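Brosora Support
Todon Bin Picking Cell: Gripper Cable Fault FAQ
Last updated 9/15/23

Which cells does this page cover?
Todon cells with the external cable bundle routed along the arm to the gripper. Cells with internal routing are not affected. The fault was first reported in May from the Kavanagh test site, where the cell picks mixed household items from a metal bin.

What is the fault?
The gripper loses its position signal while the arm is reaching low into the bin. Flakano, the cell control software, reports fault 19 and issues a controlled stop. The fingers hold their last commanded position. In some cases the signal comes back when the arm retracts, and the fault can then be cleared from the panel even though the cable is damaged.

What causes it?
The loop of cable near the wrist is too long on one side and too short on the other. When the wrist turns past its normal range at low height, the short side pulls on the connector and the long side can rub on the bin wall. Wires break inside the jacket first, so the outside may look normal.

Can the gripper drop an item when the fault occurs?
Yes. Grip force is not guaranteed once the signal is lost. Treat any held item as unsecured and do not reach under it.

Is it safe to clear fault 19 and keep running?
No. Clear it once, at reduced speed, to move the arm out of the bin. Then lock out the cell and inspect the cable. Two resets in one shift are enough for Flakano to block automatic mode until a service code is entered.

How do I inspect the cable?
1. Move the arm to the service position.
2. Lock out power and wait 30 seconds before touching the gripper.
3. Check the full loop for flat spots, cuts and shiny wear marks.
4. Hold the connector body and flex the cable gently by hand. Any play at the connector is a fail.
5. Check the inner bin walls for fresh rub marks at wrist height. Old scuffs from normal use can be ignored.

The wall check is the step most often skipped.

The cable passed inspection but the fault came back. What now?
Check that the bin has not moved. Loose clamps let the bin creep toward the arm, and the collision model in Flakano still uses the taught position. Compare the bin corners with your floor or bench marks, reset the clamps, and teach the bin again if there is any offset. If the bin is in place, replace the cable. A broken wire can pass the flex test.

Does the type of item matter?
Indirectly. Items leaning against a wall call for steeper wrist angles, and soft items such as cloth tend to be retried several times. Both raise the load on the cable. Limiting retries in the pick settings reduces wear but does not fix the routing.

What is the permanent fix?
A revised cable kit with a longer service loop and a second strap point. Fitting takes 40 minutes with the cell locked out. After fitting, run the wrist through its full range at reduced speed, with the gripper at its lowest working height over the bin, and watch the loop at both ends of travel before returning to automatic mode. 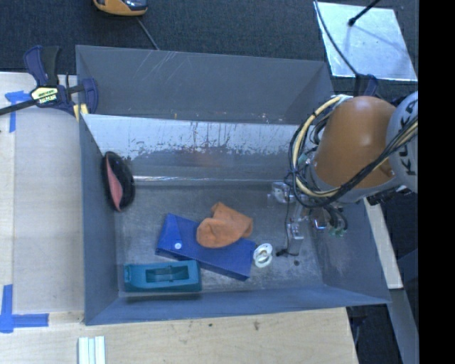
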